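The Kudska Fruit Kit

A tabletop pick-and-place kit for people who need demonstrations and have been asked, again, how many they have.

Kudska is a basket, a set of artificial fruit, a wrist camera, a fixed camera, a bracket for each, and the recording software that ties them together. You supply the arm, the table and the operator. We used to offer a table as well, until we learned what it costs to ship a table.

The job is the one everybody knows. Fruit starts on the table and ends up in the basket, or the other way around if your group enjoys being different. An operator drives the arm, the software records both views along with joint positions and gripper state, and each attempt is saved as one episode with the instruction attached. Do that 2000 times and you have a data set. Do it 12 times and you have a demo for the Wednesday meeting, which we understand is also a market.

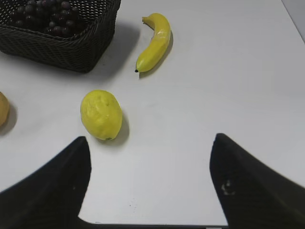

The wrist camera is the part we get the most email about. Its bracket sits behind the gripper and is angled so that both fingertips stay in view through the whole reach, which matters a good deal more to a policy than a pretty shot of the wall. You want the tips, the gap between them and the thing you are about to close on. With a banana and a lemon lying near each other and the grapes already in the basket, the gap tells the model which piece of fruit you mean well before the fingers arrive. It also means the camera sees only part of whatever lies off to the left. Please don't widen the lens to fix this. Everyone widens the lens, and then everyone writes to us about distortion.

The fixed camera goes beside or above the table, wherever you can bolt it to something that nobody leans on. It covers the whole layout and settles arguments about what the wrist view missed. Both streams are time-stamped by the same clock. We spent most of a November on that clock and would like it to be appreciated.

What comes with it

Basket, woven, open top. The lattice weave confuses cheap depth sensors, and we consider this educational.
Artificial fruit, assorted. Spares are sold separately.
Wrist camera with bracket and 4 screws. The bracket takes 3. The other one is for the floor.
Fixed camera with clamp bracket.
Planosa recorder, one seat, with a foot pedal for starting and stopping episodes.
Layout cards, 19 of them, each with a starting arrangement and an instruction to go with it.

About the layout cards

Left alone, people put the fruit back where it was. Operators will swear they are randomizing, and then you plot the starting positions and find a neat little cloud for every piece. Jyoti Vishwakarma, who wrote the cards, used to plot these clouds and send them to the operators without comment. The cards did the same work and were better for morale.

Each card moves the basket as well as the fruit. Some have a piece touching the rim, since a policy trained only on fruit with plenty of elbow room will panic the first time it meets a crowded corner. Shuffle the deck at the start of a session. If you draw the same card twice in a row, run it twice.

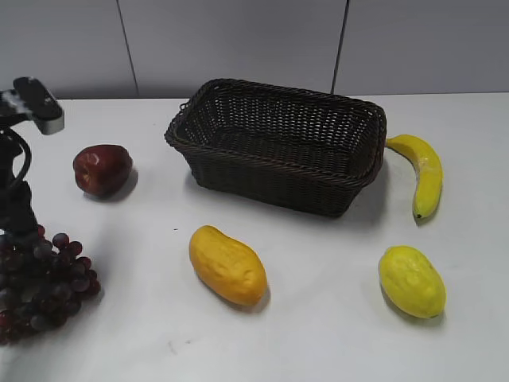

Fixed camera view: basket empty, banana up against its right end, and the other fruit spread across the table.

Recording with Planosa

Tap the pedal to start, tap it to stop, hold it down to throw the episode away. The hold is deliberately long. Our first version made discarding very easy, and operators discarded every attempt that made them look clumsy. Those were some of the best recordings we had. A slow approach, a bad first grasp and a recovery are worth keeping, and Planosa has a "recovered" flag for exactly that. Use it generously. The flag can't hurt your feelings.

Episodes export with video, joint data, gripper state and the instruction text, one folder each. There is a converter for the usual training formats and a plain one for people who write their own loaders and don't want to discuss it.

Fit and limits

The wrist bracket fits most two-finger grippers with a flat housing. Send a drawing if you're unsure, and Naveen Awasthi will tell you yes, no, or "with a file." It does not fit suction tools. The fruit is light, so it rolls when nudged, and a glossy table makes this worse. Matte mats are available. The fruit also picks up scuffs after enough grasps, the banana first. We don't replace scuffed fruit under warranty, and a little wear in the training data does no harm.

Kudska will not tell you how many episodes you need. Neither will we.

Lead time depends on camera stock. Orders with spare fruit ship in one box, orders with mats in two.

Related items
Falcão foot pedal, long cable
Butance matte table mat
Planosa recorder, additional seat
Spare fruit, assorted bag
Layout cards, blank deck
Wrist bracket, extended reach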